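Open Laboratory Day at Jitham: A Conversation With Alaric Pruitt

News and Events > Interviews

In January the Jitham robotics laboratory opened its doors to the public for an afternoon of demonstrations. Alaric Pruitt, who directs the visitor program, met with us shortly before the doors opened at 2 p.m.

Mr. Pruitt has been responsible for the open day since the laboratory moved into its present building. Attendance over all editions stands at 3,372, and he reads every comment card. "People ask for more time at the tables," he said. "They have seen robots on a screen. They want to stand near one while it does something ordinary."

The program was arranged accordingly. Visitors were admitted in groups of 39, each with two guides, and received a short talk on the Kirix project before proceeding to the floor. Kirix is concerned with the handling of small household and office goods. Its sister project, Rana, deals with walking and balance.

Asked whether the public finds the pace of the work disappointing, Mr. Pruitt did not hesitate. "Some do. A person can pick up a paper packet without thinking about it. For a gripper, a thin item in a narrow compartment is a hard problem, and we would like visitors to see how hard."

He also spoke about the staff who sit with the machines. In his view their part in the work is poorly understood. "A great deal of robotics is a person in a chair beside a table. I would be sorry if a student left without knowing that."

On the floor, the tables are kept plain. A cardboard tray with dividers holds the small items, and a portable Wi-Fi router lies by itself on the open tabletop. Yellow tape on the carpet marks out a square for a humanoid.

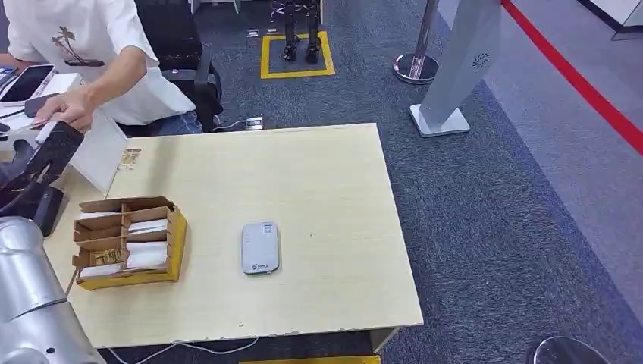 Plans for the Next Open Day

The laboratory intends to extend the program to six sessions and to add a talk by the Gosent group on gripper design. Schools will be invited to register first. Mr. Pruitt expects to keep the groups at their present size. "I have been asked to make them larger," he said, "and I have declined."

Registration details will be posted on the Jitham events page.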